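Section 4. Replacing the Sediment Cartridge

The Ovholm whole-house filter holds one sediment cartridge. Replace it every 2,244 gallons, or sooner if flow at the taps drops. The counter on the head blinks for the last 100 gallons.

Caution: Do not open the housing while it is under pressure.

1. Close the inlet valve, then the outlet valve.
2. Press the red relief button until the hissing stops.
3. Put a bucket under the housing and unscrew it with the wrench supplied. Turn it to the left as seen from below.
4. Lift out the old cartridge and pour away the water.
5. Wash the housing with mild dish soap. No bleach or solvents.

Note: The O-ring stays in its groove unless it is cracked or flat. Order spares as Prukholm kit 2.

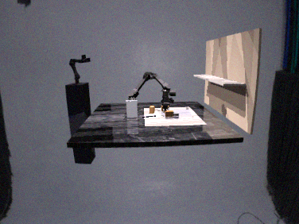
Maxine Ruawai writes that her housing dripped after every change until she began wiping the groove with a dry cloth before refitting the ring. Grit in the groove is a common cause of slow leaks – check there first.

6. Smear a little silicone grease on the O-ring. Petroleum jelly will make it swell.
7. Stand the new cartridge in the housing and screw the housing on by hand, then a quarter turn with the wrench.
8. Open the inlet valve slowly. When the housing is full, open the outlet valve.
9. Run a cold tap for two minutes and hold the reset key until the counter shows 2,244.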